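Notes for Session 6: Tea Gets a Label
Instructor: Ornella Monti

Last week we left tea in chests, sold loose by grocers who swore it was pure. Some of it was. The rest had been stretched with hedge leaves, used leaves dried a second time, and dye for the complexion.

The sealed packet was sold as the cure. A buyer who couldn't inspect the leaf could at least inspect the paper, and so the paper got prettier. Note the trade here: we gave up smelling the goods and received a drawing of them.

Terms to know: adulteration, loose trade, brand name, sealed measure. The handout by Habibur Munasinghe covers all four and is shorter than it looks.

Bottled tea carries the habit on. The label still promises leaves and gardens, though the brewing was done somewhere with a loading dock.

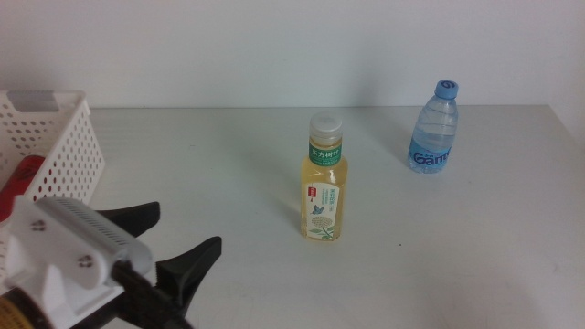

Fig. 1. Bottled tea, brand name 东方树叶, with flowers and a butterfly on the label.

Reading for next time: Thambiah, to page 30. The footnotes are where he gets rude.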